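4.2 Where small things get put down

Category: Working Papers > Home and Office Habits

The first round of interviews (Sutbridge, October) was about lost items only. Keys, pens, glasses, the good scissors. We asked people where they last had the thing and then where it was found. Most could answer the second part and not the first, same as in Oddsson's earlier survey, and we did not push. A few got annoyed. One woman said she had bought the same pair of scissors three times and would not talk about it further.

What came up again and again was the drop spot. By drop spot we mean any surface a person uses for putting things down without deciding to. Hall shelf, top of the fridge, corner of the desk nearest the door. Our code book had seven kinds of drop spot to start with and we kept all seven, though "window sill" and "radiator cover" could be merged (see notes to Table 3). In the Drerkeck offices the desk corner was by far the most used. In homes, the kitchen table.

Holders are a different matter. A holder is bought on purpose and has one job. People named their holders easily, knew what was supposed to be in them, and could say who gave it to them. Pen holders, key bowls, letter racks. Whether the pens went back in is another question, and here the diaries helped more than the interviews did. Diary keepers wrote down each time they put a pen away and where. Up to 100 entries per person, after which we asked them to stop. Entries made on Saturday were left in but are marked, as the offices were closed and people were writing from memory or from home.

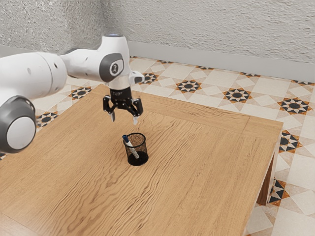

Figure 7. Mesh pen holder near the middle of a light wooden tabletop (rendered).

Placement mattered more than we thought it would. Holders kept within reach of the writing hand got used. Holders pushed to the back, behind a screen or a stack of trays, turned into storage for dead pens, rubber bands, one-off screws. Several people told us they had not emptied theirs in years. Size mattered less. We had expected large holders to fill up with junk faster but the diaries dont show it, and Amoah's reading (next section) is that people fill whatever is at the back of the desk regardless.

Shared desks were messy to code. Two people, one holder, and no agreement on who it belonged to. We coded these by desk and not by person, wich loses some detail. A second coder went through all the shared desk diaries again and the differences were small, mostly over what counts as "near."

Open question: whether moving a neglected holder forward brings it back into use. We only asked about this at the end, and answers were of the "I suppose so" type. A follow up is planned with the Plorkero group.

Last updated: October
Contact: Yaa Amoah, Sutbridge | Copyright the authors | Back to top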